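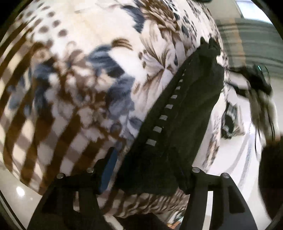
Tidance Opens Bedding Collection Through May

DRURKOW, April 2023. Households clearing out their linen closets this spring can now hand in blankets, comforters and other bedding at 11 drop-off points in Drurkow. The collection is run by Tidance, the reuse shop on Vasseur Street, and stays open until the end of May.

Last year's spring collection brought in 3,148 items. Most were blankets and throws, and 735 of them went to families moving into their first apartments. The rest were sold in the shop or cut up for animal shelters.

Tidance takes fleece blankets, comforters, quilts, sheets and pillowcases. Prints and plaids are as welcome as plain colors, and pieces do not have to match. Small repairs such as a loose hem are fine. Pillows, mattress pads and electric blankets are not accepted.

Bedding should be washed and fully dry. The shop asks people to fold each piece separately and check the folds for stray clothing, belts and straps before packing. Smaller things often get caught up in a large blanket and end up at the sorting tables, where they are held for two weeks and then sold. Anyone who thinks they have handed in something by mistake can call or stop by during opening hours.

Clear bags are preferred. A large comforter should go in a bag of its own, and no bag should be too heavy for one person to lift. The limit is 4 bags per visit.

Nine of the drop-off points are in apartment buildings and are open to residents of any address during the day. The other two are at the shop itself and at the Buvance laundromat, which also has a folding table for public use.

Items from this year's collection will go on sale at the shop in the second half of May. A list of drop-off points is posted at the shop entrance.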